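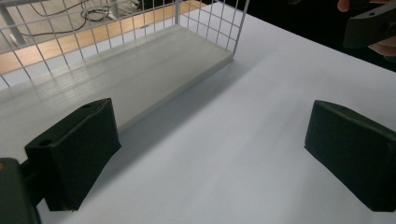

Gripper fingers open over the table, with the wire basket behind.

When a Gripper Drops the Box: Workshop Tips After a Bad Week

Posted by Eetu Halonen, Aug 10, 2023

We use hand-held grippers at the bench to work out how the robot arm should pick things up and put them in a basket. It is dull work most days. Last week we had one dropped container, one pinched fingertip and one insert that pulled out of its hole, all on the same job. These are the things we changed. Most of them apply to any clamp or grabber with printed fingers.

What went wrong

The job was moving a snap-lid food box into a wire basket. The box held 300 grams of dry rice. It slid out of the fingers over the edge of the basket, hit the top wire and came open. Rice went through the grid and over the floor. Adelmo Galli reached in to catch the box with his free hand, and the fingers shut on him because the other hand was still squeezing. No cut, but a black nail.

Afterward we took the gripper apart and found a brass insert turning freely in the left finger. The finger could rock by a couple of millimeters under load. That was enough to let a smooth plastic box roll out.

Check the inserts before you start

Push each finger sideways with your thumb. If it moves at the base, stop and look at the screw. A loose screw can be tightened. If the screw turns and never gets tight, the insert is spinning in the plastic and the finger has to come off.

Don't glue a spinning insert back in. We tried this in February with Jolari two-part glue and it held for one afternoon. Print a new finger and set a new insert with a soldering iron, 230 degrees Celsius for our plastic. Go in slowly and let it cool with a flat piece of metal resting on top so the insert stays level.

Our fingers now get swapped after 200 hours of use even if they look fine. Write the date on the inside face with a paint pen.

Wipe the pads and the box

Dust and rice starch make a pad slick. So does hand cream. Wipe both pads with a damp cloth, then a dry one, at the start of each session and again after lunch. Wash new containers before the first use, as some come with a film on them. Skip spray polish on the table. We had been using Brillow on ours, and it got onto everything that touched the surface.

Grip the body, not just the rim

Close on the thick part of the box with both pads flat against it. A latch flap under one pad is trouble. It flexes, the pad follows it, and the grip goes slack or the lid pops.
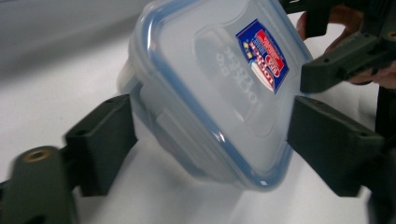 Lift a little way and wait for a breath before moving sideways. If the box is going to turn, it will usually turn then, with only a short way to fall. A full box should be taped shut for the first tries. Better still, practice with it empty and add weight later. Ours weighed 522 grams packed, lid included, and we had gone straight to that.

Keep the free hand out

If it falls, let it fall. This was the hardest habit to change. We now keep the free hand behind a strip of tape on the near edge of the table. With two people working, one calls "in" before reaching over the basket and the other holds still until they hear "out."

For anything with a motor, switch it off before you touch the fingers. Letting go of the button is not the same as off.

Set up the basket

A light basket slides when it is bumped, and then every placement after that is wrong. Put rubber feet or a bit of shelf liner under it. Mark two corners on the table with pencil so it can go back to the same spot. Leave room on all sides for the fingers to open, and come straight down over the floor of the basket instead of across the wires. 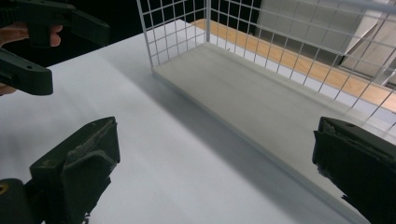

After a drop

Stop and do these in order:

Put the gripper down, open.
Sweep up before anyone walks through it.
Look at both fingers for cracks, mainly near the screw holes.
Check the basket for a bent wire.
Write down what was being carried and what it weighed.

Our log is a Martinelli notebook on a string by the door. Adelmo's entry just says "rice, thumb."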